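4. Setting up a self-guided history walk

Read this section if your site is outdoors and has no building, front desk, or staffed entrance. Battle lines, camp grounds, old road beds, ferry landings, and signal hills all fall in this group. If your site is a house museum, go back to Section 3.

Before you start, you need:

A Dratesix organizer account with the site already added (Section 2)
A base map of the site in Urnel format
Written permission from each landowner whose property the route crosses
A printed copy of the stop worksheet

4.1 Laying out the route

1. Open the site record and select Walks, then New Walk.
2. Enter a working title. Visitors do not see the title until the walk is published, and you can change it up to that point.
3. Load the base map. A large map may take several minutes to draw the first time.
4. Place the start marker at the parking area or trailhead, even when the first historic feature is farther along.
5. Place the remaining markers in walking order. The numbers are assigned as you go. To change the order later, drag the stop names in the left column.
6. Select Check Route. Any leg longer than 518 yards is shown in yellow. You may leave a yellow leg as it is or add a rest stop.

Note: A rest stop has a marker and a number but needs no text. Use one for a bench, a water fountain, or a gate visitors have to close behind them.

Caution: Do not place a marker on an unexcavated earthwork, hut site, or burial ground. Put it on the nearest path and let the text point the way. Foot traffic wears down low banks in a single season, and on some public lands it is against the law to walk on them.

4.2 Writing the stop text

Each stop has room for 1573 characters, with spaces. Most visitors read standing up, often with the sun on the screen, so shorter is better.

1. Fill in the worksheet for each stop before typing anything. The worksheet asks for the date of the event, the source you are relying on, and what a visitor can see from the marker today.
2. Copy the worksheet text into the Stop Text box.
3. Enter at least one source in the Source box. A letter, muster roll, pension file, or deed is preferred. A town history from the 1800s may be used, but mark it Secondary.
4. Where accounts disagree, say so in the text. Set the Disputed switch to On, and a small question mark will appear beside the stop number.
5. Save the stop.

Spell place names the way they are spelled on current road signs. The older spelling can go in parentheses the first time it comes up. In the sample walk, the sign at the foot of the hill reads Beddoe, while the quartermaster's returns have it three different ways.

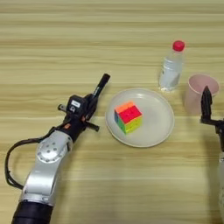 Figure 4-2. Tabletop with a plate, cup, water bottle, and Rubik's cube.

4.3 Adding a view line

A view line shows visitors which way a lookout faced and what could be watched from it.

1. Open the stop and select Add View Line.
2. Click the marker, then click the farthest point that would have been visible.
3. Choose Then or Now. A Then line ignores buildings and planted trees. A Now line uses the current ground cover file.
4. If the software reports that the line is blocked, check the eye height. The default is 50 feet, which suits a beacon tower or church steeple. For a sentry on foot, change it to 6.
5. Save, and repeat for other directions as needed.

Note: Hilltops that were cleared in the 1770s for firewood and fencing are often wooded now. Walk the site in February or another leafless month before you decide that a view is lost. If it opens up only in winter, check the Seasonal box.

4.4 Testing the walk

1. Publish the walk as Draft. Only people with the draft code can open it.
2. Walk the whole route with a phone that has never been signed in to the site.
3. At each stop, confirm that the text opens within 30 feet of the marker. Under heavy tree cover the position may drift, and the opening distance can be widened in Stop Settings.
4. Write down the stops with no signal. Turn on Save for Offline for those stops and for the one before each of them.
5. Correct the text, then change the status from Draft to Live.

Caution: Changing a walk to Live sends it to the Illitz regional listing overnight. It can be withdrawn from the listing, but copies already saved on visitors' phones stay there until those visitors refresh them.

If Check Route stops with message 169, two markers share the same position. Zoom in all the way, move one of them, and run the check again.

Go to Section 5 for printed trail maps and signposts.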